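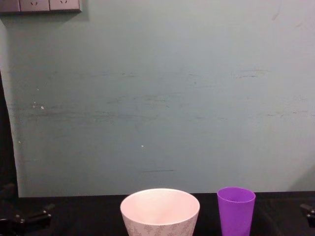 After New Year I promised to write up the gripper comparison, so I will try to do it before I forget the details.

For the test I used two gripper sets on the same arms. The first is the older Buleck pair, which I have had since August. The second is the Borkadon, which arrived two weeks ago and cost me 1,632 dollars with the shipping. Both sets ran with the same controller and the same Dağdelen software, and I did not change the speed between them.

The task is simple: pick up one cup, carry it over to the other cup, put it down again. A thin plastic cup is harder than it looks. If the force is too high the wall bends, and if it is too low the cup turns in the fingers. I gave each gripper 103 tries.

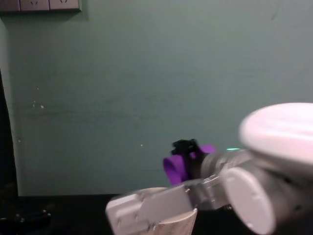
With the Buleck I had to lower the closing force three times before I was satisfied, and even then it dropped the cup on 37 tries. The Borkadon was better, but it closes slowly and I lost my patience with it a little. Its pads are also softer, and I don't know yet how they will look after 2,000 cycles.

What surprised me more was the angle. When the fingers came from the side and held the cup near the middle, almost everything went well. From above, both sets had trouble.
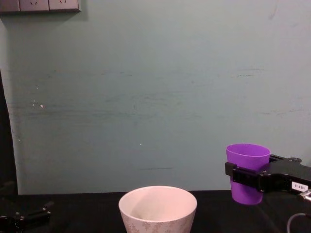 Marcelino Teixeira wrote to me that I should not blame the fingers so quickly. In his opinion the controller sends the closing command too early, while the arm is still settling, and a short pause would save many of the dropped cups. I have not tried this yet. He also asked for the numbers with the Clurkatance pads, and I will order a set this week.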